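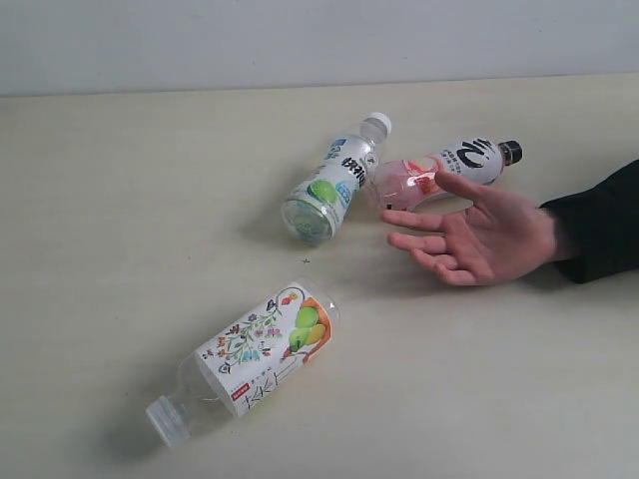

Department of Packaging and Materials Technology, Year 3 Group Projects

Label adhesion on PET drink bottles after cold storage

Project report by Gwendolyn Wojcik and Grigore Sima
Supervisor: Elmarie Oosthuizen
April 21, 2026

1. Background

Wraparound labels on soft drink bottles are usually held by a strip of hot-melt adhesive at the leading edge and a second strip at the overlap. The overlap strip carries most of the load when the bottle is chilled, as the PET wall contracts slightly and the film contracts by a different amount. Lifting normally starts at a corner of the overlap and runs along the edge. Complaints of this kind were passed to the department by Van Hecke, a drinks wholesaler, and formed the basis of the project.

The aim was to compare two adhesives, Clema and Vadatent, on the same bottle and the same polypropylene film, and to find out whether storage time at low temperature changes the force needed to peel the overlap.

2. Materials and method

Blank 500 ml bottles were labelled by hand on a jig built by Mortimer Lyons in the workshop. The adhesive was applied at 150 °C with a bench gun. In total 264 bottles were prepared, half with each adhesive. They were left at 23 °C overnight and then moved to a cold cabinet at 4 °C.

Bottles were taken out after one, seven and 30 days. Each was wiped, clamped in a cradle and peeled at 180 degrees at a constant speed of 300 mm/min. Peak force and mean force were recorded. Bottles with visible adhesive skips under the overlap were tested but left out of the averages.
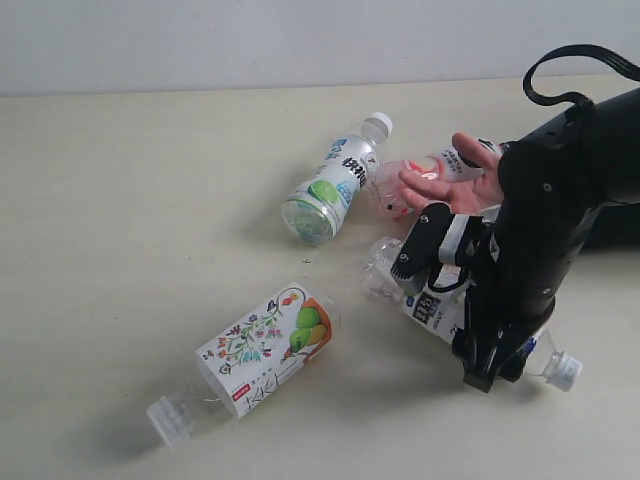
Print coverage affects how a lifted edge is detected by eye. Ink on the reverse of the film can also reduce the bond if it extends under the adhesive strip. Retail labels vary a good deal in this respect: a mostly white label with blue accents and a green citrus graphic near the lower end gives a pale ground on which a thin shadow line at the overlap is easy to find, whereas a dark full-colour print hides it. For this reason all test labels were left unprinted, and the influence of ink was not measured.

3. Results

After one day there was no useful difference between the adhesives. After seven days the mean peel force for Vadatent had fallen by 6 per cent and for Clema by 11 per cent. By the end of the storage period the Clema samples had lost a further 9 percentage points, while Vadatent was almost unchanged. Failure was mainly at the film side in both sets. A few Clema samples split within the adhesive layer, which suggests that it had become brittle.

Scatter was high in the first batch. Lucinda Quintanilla, who ran the peel tester, traced this to a worn clamp face. The face was replaced and the batch repeated.

4. Discussion

The results apply to one bottle shape with straight walls. Ribbed bottles give less contact area and would probably show lower values. Hand labelling also gives less even pressure than a production machine, so the absolute forces should not be used for design. The ranking of the two adhesives was the same in every repeat.

5. Further work

Condensation was removed before testing. A second series with the bottles peeled wet is planned, using the same jig and a wider adhesive strip.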